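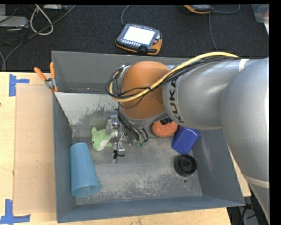 PRE-RUN CHECK – BIN PICKING CELL, GRIPPER COMPARISON
Arm: KUKA
Grippers under test: Fillenero two-finger (A), Lurnico suction (B)
Checked by: Matúš Urban
Date: 16 May 2025
Mark OK / FIX / N/A. Comments short please, but write something if it's FIX.

1. AREA

1.1 Walkway to E-stop clear
OK

1.2 Pendant in reach, screen on, no fault showing
OK. Confirm it's the right pendant before you enable. Two of them on the carpet, same orange edging. Needs labels.

1.3 Floor cables out of the walking path
FIX. Gray ones run across the carpet. Cable cover ordered from Arboleda, not here yet. Step over, don't drag.

1.4 Table stable, bin can't slide
OK. Pushed on all four sides by hand.

1.5 No loose tools at the bin
FIX. Pliers on the rim, upper left corner. Orange handles, so you'd think people would see them. Back in the drawer before first move.

1.6 Tape marks on table readable
OK. Blue tape still stuck down at the left corners of the board.

2. ARM

2.1 Brake test
OK

2.2 Speed limit set for setup
OK, 30 percent. Goes up only after three clean dry runs with each gripper.

2.3 Cables and hoses secured along the arm
FIX. Black bundle has loops sticking out past the wrist. Not caught on anything yet but on a deep reach to the left wall it will be close. Add a tie, leave enough slack for full wrist turn. Yellow cable fine.

2.4 Wrist cover seated
OK

3. GRIPPER A

3.1 Mount screws torqued and marked
OK

3.2 Fingers straight, no play
OK. Tiny bit of play side to side, same as last check.

3.3 Air fittings tight, no hiss
OK. Listened at the green ones with the pump off.

3.4 Ties trimmed
FIX. Tie low on the finger has a loose curled tail. Will show up in the depth data and could snag the plush. Cut flush, no sharp end.

3.5 Opens on air loss?
No – holds. Known. Keep hands out untill pressure reads zero.

4. GRIPPER B
Not mounted for this check. Do 4.1 to 4.4 again after the swap, don't copy from October.

4.1 Cup lips no cracks – N/A
4.2 Vacuum switch trips – N/A
4.3 Hose routed same path as A – N/A
4.4 Tool data changed in controller – N/A. Last time this got missed and we drove B into the floor of the bin. Read it off the pendant out loud.

5. BIN AND TEST OBJECTS

5.1 Bin floor and walls
OK. Scratched and worn, worst toward the lower middle. No burrs, ran a glove over it. Don't swap bins mid comparison, both grippers get the same floor.

5.2 Object set complete per sheet
OK. Plush, light blue cup, orange one, deep blue container, round black one with the hub. Same set for A and B.

5.3 Nothing broken or sharp
OK. Check the cup again after every block, A squeezes hard.

5.4 Start layout
Finger is right beside the plush. Raise straight up first, then go home. No sideways move from here.

6. CONTROLLER AND LOG

6.1 Brakance controller safe zone loaded
OK. Zone file 37, not the old one.

6.2 Disk space for logging
OK

6.3 Pick counter
Starts at 3,540. Write down where A stops so B's count is seperate.

6.4 Force limit same for both
FIX. A was still on the value from the hard parts test. Reset, then recheck with the plush.

RESULT
Hold until 1.5, 2.3, 3.4 and 6.4 are closed. 1.3 can stay open with a warning cone. A goes first, 202 picks, then swap and recheck section 4.

M. Urban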